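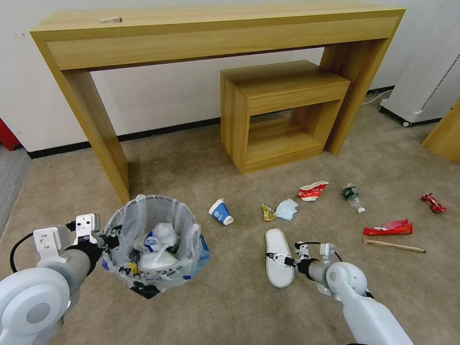
How to split a long tidying task into short skills before training

This page explains how we prepare demonstrations for a two-arm robot which must clear litter from a floor. The method was first written down by Shigeru Higuchi for the Clesonlow project, and I have changed a few steps after using it myself. You need a set of recorded demonstrations and a text editor. The labelling tool we use is Zillard, but a spreadsheet works also.

Step 1. Decide the list of skills. Ours has four: approach, grasp, carry, release. Please do not add a separate skill for every kind of object. A bottle and a paper cup can share the same grasp label, and the object name goes into a second column.

Step 2. Mark the borders. A grasp begins when the fingers start to close and ends when the object leaves the carpet. If two people label, let both of them do the same ten recordings first and compare. Masaru Katayama and I disagreed mostly on where "carry" ends, so we now fix it at the moment when the hand stops above the bin.

Step 3. Label the arms separately. One arm may wait at the bin while the other is working. Give the waiting arm the label "hold", and do not leave the field empty, or the loader will drop the whole segment.

Step 4. Write down what must stay on the floor. Slippers and cables are not litter. We keep them as negative objects, and any segment in which the arm lifts one by mistake goes to a different folder.

Step 5. Train and compare. From 455 recordings we obtained roughly 2,000 segments. After removing the very short ones we trained one policy on the segments and one on the full recordings, with the same settings. The first made fewer wrong grasps on thin items such as wrappers. On bottles we saw no clear difference.

If the policy stops between two skills, make the segments overlap by a few frames and train again.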